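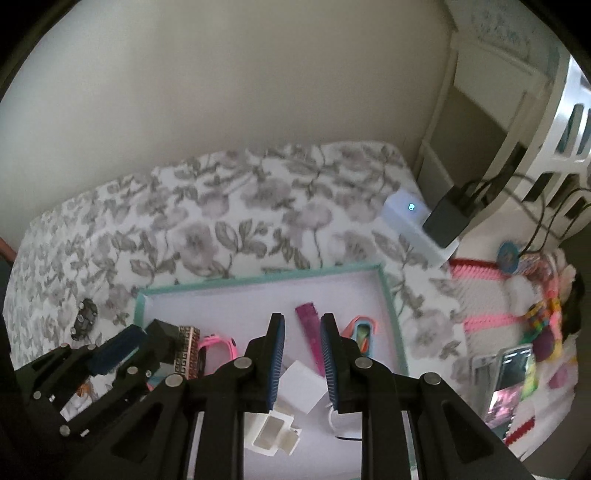 Una vecina de Murmont preguntó en la última sesión por qué iba a apagar ella el rúter por la noche si la factura apenas se mueve. Empezar por ahí, leer la pregunta tal cual y dejar que contesten desde la sala.

Bloque 1. Consumo en espera (12 minutos)
Explicar qué es: lo que gasta un aparato enchufado que no se está usando. Pedir que cada uno piense en su salón y apunte lo que se queda enchufado de noche. Un cargador suelto gasta muy poco. El descodificador, el equipo de música viejo y la impresora gastan bastante más. Decirlo claro, que la gente suele venir preocupada por el cargador.

Bloque 2. El caso de Sivuron
Oficina de 14 puestos. Midieron durante enero con los medidores de Wragg. Lo que más pesaba era la máquina de café, encendida todo el fin de semana. Pusieron un temporizador y dos regletas con interruptor. Gasto total en material: menos de 300 euros. No dar el porcentaje de ahorro, todavía no está revisado.

PAUSA. Beber agua. Si vamos mal de tiempo, saltar al bloque 4.

Bloque 3. Cómo medir en casa
Enseñar el medidor y pasarlo por las filas. Una semana por aparato, mínimo. La nevera no se toca.

Bloque 4. Preguntas
Seguro que sale la tarifa nocturna. Remitir a la hoja de Trirnunside, hay 30 copias en la mesa de la entrada. Recoger los medidores prestados antes de apagar el proyector.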